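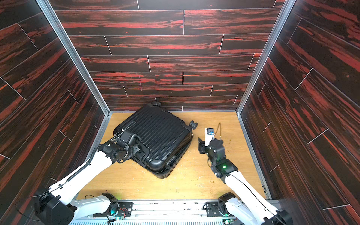
Baltasar Figueroa wrote:

> I have a three-night trip to Orkstead in January and the fare I booked only
> includes the small bag. The hard case I own is over the limit once you count
> the wheels. Do I pay the gate fee, pay ahead for a checked bag, or buy
> something smaller? I would like to hear from people who have done this in
> winter, with a coat and boots to carry. Also, is it worth paying for the
> flexible ticket? The difference was almost as much as the ticket.
>
> Baltasar

Pay ahead for the checked bag if you are going to check one at all. The fee at the gate is higher than the fee online on every short route I have flown, and you pay it standing in line with people waiting behind you. Log in to your booking and see what they want for it now. The price sometimes goes up as the date gets closer, so I would look this week.

On the size question, you are right that the wheels count. The number printed on the store tag is often the shell only. Stand the case against a wall, put a book flat across the top, and measure from the floor to the book. Do the same lying down for the depth, with the case packed, and include any handle that sticks out. I had a Sillano case that was sold as cabin size and it was over by the height of the wheels. I used it for years on airlines that didn't check and then paid for it once on one that did.

For three nights in winter I would not buy a new hard case. A soft bag gives you some room because it squashes. A hard one either goes in the sizer or it doesn't. I have a Latuheru duffel, the smaller of the two they sell, and it holds the following for a trip like yours:

- 2 sweaters, one of them thin
- 4 pairs of socks, wool
- one extra pair of pants
- shirts and underwear for each day
- wash bag with small bottles
- charger and a paperback

Wear the boots and the coat. This is an old suggestion but it works. The coat pockets take gloves, hat, phone and something to eat. I put the liquids in a clear bag at the top of the duffel so I don't have to dig for them. The 100 ml limit still applies at most of the airports I use, and I would not count on the newer scanners being at yours both ways.

If you do decide to check the hard case, a few things from my own experience:

Take a picture of it before you hand it over, and another of the tag. I have filed two damage claims. The one with pictures was paid and the other was not. Report any damage before you leave the baggage hall, even if you are tired and the line is long. Some airlines will accept a report later, but then you are arguing about where it happened.

Scratches and scuffs are usually treated as normal wear. A broken wheel or a cracked shell may be covered. Read the wording on the airline's own page, and don't go by what the person at the desk tells you. Mine told me wheels were never covered and the page said otherwise.

Put your name and phone number inside the case as well as on the outside. Paper tags come off. Keep medication, keys and one change of clothes with you.

On the flexible ticket, I wouldn't. I looked at this when I was flying to Orkstead twice a month for work. The flexible fare let you change the date without a fee but you still paid the difference in price, and in January the difference was most of what I would have spent on a new ticket. If you have travel insurance through your bank card, check what it covers first.

One local note. The airport bus in Orkstead stops running earlier than you might expect in winter. If your flight gets in late, look at the timetable before you book the room. There is a left luggage office at the train station, next to the ticket windows, and they take full-size suitcases. The lockers down the hall are too small for anything bigger than a backpack. I found that out with a large case and not much time before my train.

Somebody on the list asked last winter about the Rokero strap-on luggage scale. I have one. It reads a little high compared with the bathroom scale, which suits me fine. You can borrow it if you are in town before you go.

Let us know what size the airline's page gives for your fare. They changed it on one of my bookings and I only noticed when I printed the pass.

Glykeria Stergiou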